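**Greketti phone won't charge past 90 percent, gets hot, drops calls - my running log**

Putting everything in one place so I stop repeating myself in five different emails. Phone is the Greketti I bought in September through the Lo Presti shop, the big rubbery one that's supposed to survive a cement mixer. I mostly use it on hikes and at the boatyard, so no, I don't baby it, but it has never been dropped in water or anything dramatic.

**What it does**

Charges fine up to 90, then just sits there. I've left it overnight and it's still on 90 in the morning, with the back warm enough that I notice when I pick it up. Once it's in that state, the first call I make drops after a minute or so. Restart it and calls are okay again till the next charge.

**What I tried first**

- Different cable (the one from my old phone, plus a brand new one)
- Different wall plug, different room
- Took the bumper off while charging
- Cleaned the port with a dry toothbrush - a ridiculous amount of sand came out, didn't change a thing
- Turned off the "protect battery" switch, which was already off

I wrote to support with all that and Yetunde Iyamu picked it up. She asked for the battery reading out of the service menu, which says 3,015 when it's stuck. No idea if that's good! She also had me run it in safe mode for a full charge, and it stopped at 90 there too, so we figured it wasn't one of my apps.

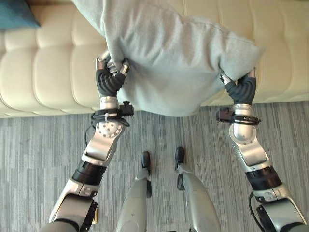
Jianhua Peng replied on the thread: mine did the same thing after the last update, and it was the Flikura power manager that comes preinstalled. It keeps running in safe mode, so that test won't rule it out. Go to Settings, Apps, show system, and clear its storage (the cache alone did nothing for me). Then charge from under 20 with the phone off.

Okay, so I did exactly that. Took me a while to find "show system" because it's hiding behind the 3 dots in the corner. Cleared it, let the phone run down to 4 percent, switched it off, plugged it in and went to make dinner.

It went to 100. First time in weeks!! Back was cool, and I called my sister straight after and we talked for ages without a drop.

**Since then**

Second charge: 100, no heat.

Third charge: stuck at 90 again, warm again. Checked the Flikura thing and it had updated itself overnight. Cleared it again, back to 100. So I've now blocked it from updating over wifi, and it's been behaving since.

Yetunde, I've attached the service menu report from the bad charge and one from a good one. Could you leave this open till there's a proper update? I'd rather keep the phone than mail it in if it's only software. Also please tell me if blocking that updater is going to break something else.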